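Zurovo finds and fixes the fault that stopped its carton-sealing line
June – For immediate release 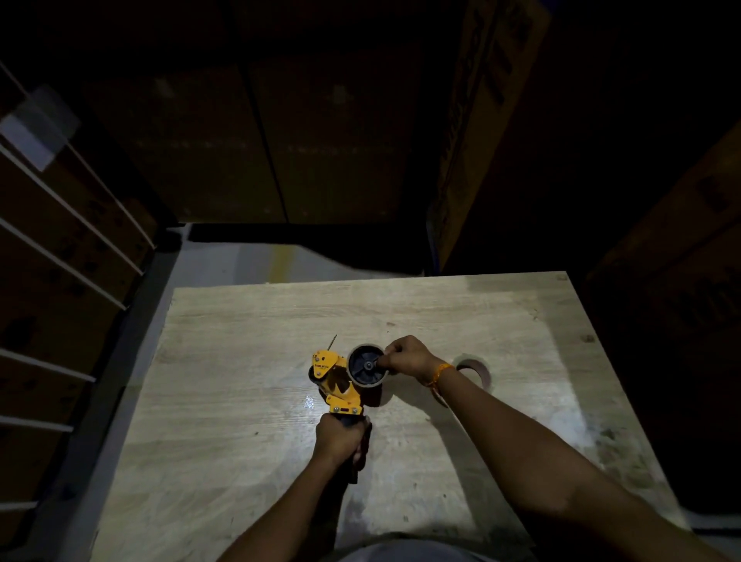 What went wrong

Zurovo has traced the fault that twice halted the robotic sealing cell at its Makokha warehouse, and we're delighted to share what we learned! Nobody was hurt in either stop. The cell, known in-house as Murkine, sealed cartons without trouble until the tape sensor began reporting a full roll when the roll had run out. The arm kept going, and 2000 cartons had to be pulled back and checked by hand. Of those, 255 had left the arm with no tape on the bottom seam.

The cause was a counter in the control software that failed to reset after a roll change made with the guard door open. The second stop was the more serious one – the arm moved a short way while the door was still unlatched. The door switch has been replaced and the restart now needs a button press from outside the guard.

Packing by hand

While Murkine was down, cartons were taped at the bench with handheld dispensers, and orders kept moving. "The packers spotted the bad seams before any alarm did," said Ita Daly, operations lead at Zurovo. "I'm so pleased with how fast they spoke up, and their notes took us straight to the counter."

Next steps

The corrected software is running on 2 cells at Makokha and goes to our Zuditz site next. Bench stations will stay set up at both warehouses, and every roll change is now logged.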